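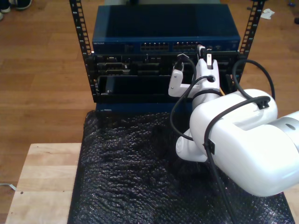 3. Wash Test: Does the Expensive Shampoo Keep Colour In?

Prundilent costs three times what Genden does, and the bottle is heavier, which I suspect is most of the appeal. Both claim to protect dyed hair. My tutor, Ostap Tymoshchuk, spent years behind a salon chair and believes neither of them, so the fairest thing was to wash a lot of hair and look.

3.1 Method

I bought undyed human hair offcuts from Marchuk, a wig supplier whose sweepings are better conditioned than anything on my head. They were tied into small swatches and coloured in one sitting with Molum copper, a shade chosen because it fades if you look at it sternly. Swatches were split into 4 groups: Prundilent, Genden, plain water, and washing-up liquid, the last at Ostap's request and, I think, for his amusement.

Each wash used 500 ml of warm water and a level teaspoon of product, followed by a rinse and a night on the airing rack. I did 2533 washes between December and the end of term. My housemates asked for the sink back several times.

Fading was scored against a printed colour card by two people who did not know which swatch was which. One of them, it emerged at swatch 598, had been holding the card upside down. Those scores were thrown out and done again.

3.2 Results

Washing-up liquid stripped the colour fastest, to general satisfaction. Plain water did best. Prundilent and Genden finished so close together that the scorers disagreed with each other more than the shampoos did. Prundilent swatches were easier to comb, and smelled of pears.

3.3 Problems

Offcuts have no scalp attached, so there was no grease to shift and no regrowth. Nothing was exposed to sun or straighteners either. The airing rack stood near the kettle, and the swatches at that end may have been steamed. I moved it in the fourth week and should have moved it in the first.

The leftover swatches are in a shoebox in the salon training room, labelled by group. The washing-up liquid ones are at the bottom.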